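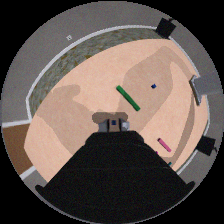

Brarora Residents' Reading Club

Opinion, by Napaporn Intarasuk

I keep hearing that the Broment branch should drop late fees because Uysal did and everyone came back to the library. Did they? The flyer says 3443 visits in June. It doesn't say how many in the June before, or whether the roof was still leaking then. I'm not fond of fines. I paid one for 60 cents last month and grumbled all the way home. But I also waited 112 days for a novel with 5 names ahead of mine, and I doubt kindness alone will get it back on the shelf any sooner. Show me the waiting lists first.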